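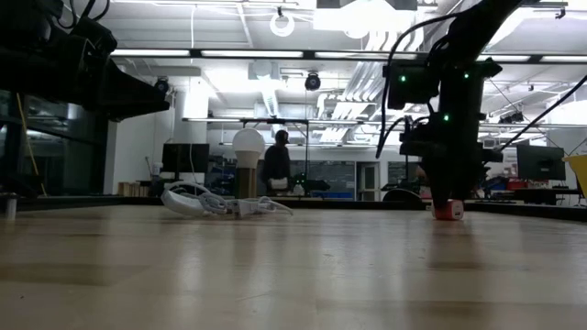 When a company decides to buy a robot, the first paper on the table is always the quote for the arm. I have worked in purchasing for small manufacturers for many years, and I have made this mistake myself two times. The arm has a price, a model number and a delivery date, so it feels like the whole purchase. But look at what is necessary for one arm to reach down to one small red object on a wooden table. There are cables looping off the machine, a metal frame overhead, monitors on the benches, and a person standing close by. All of this must be paid from some budget, and very often it is not the budget the board has approved.

At Corwood, where I was helping with the plan for a packing cell, the arm was 32 percent of what we finally spent. The rest went to grippers, mounting, safety work, electrical work, training and the hours of our own people. The supplier, Gaber, did not hide anything from us. We had asked for the price of an arm and they gave us the price of an arm. My colleague Angelica Ambrosio wrote on the margin of the first plan, "And who will stand next to it?" I am sorry to say we answered this question only in February, when the machine was already in the building.

My opinion is that the budget should begin with the task, and the task should be described by the people who do it today. Take something like a lamp and its power cord. A product drawing will show you the lamp very nicely. The cord will be missing, or it will be a straight line. 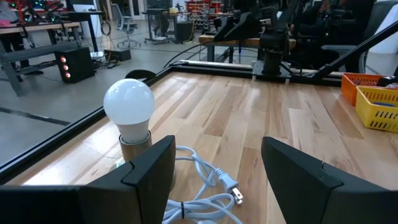

A lamp and its coiled cord between the gripper fingers.

A cord is soft, it lies in loops, and each time the loops can be different. For a person at a packing table this is a matter of seconds and no thinking. For a buyer it should be a warning, because soft and changing things are where the engineering hours go. At Drindden they planned 71 hours for setting up a similar job with hoses, and they needed 200. I don't say that they planned badly. They planned for the part in the drawing.

So I ask for one thing in each request that comes to my desk now: bring the real items, with their cords and bags and ties, and let the supplier try them before we talk about price. Some suppliers will want money for such a trial. I think we should pay it, and pay it gladly - it is much cheaper than a change order after the contract is signed.

I also ask that hours of our own staff are written in the plan as a cost. In many firms these hours are treated as free, and then the production manager wonders why her best technician is never on the line. At Illeline we put them in a separate row of the sheet. The total became bigger and the discussion with management was not pleasant. They approved a smaller project, one cell in place of two, and I still believe this was the right size for them.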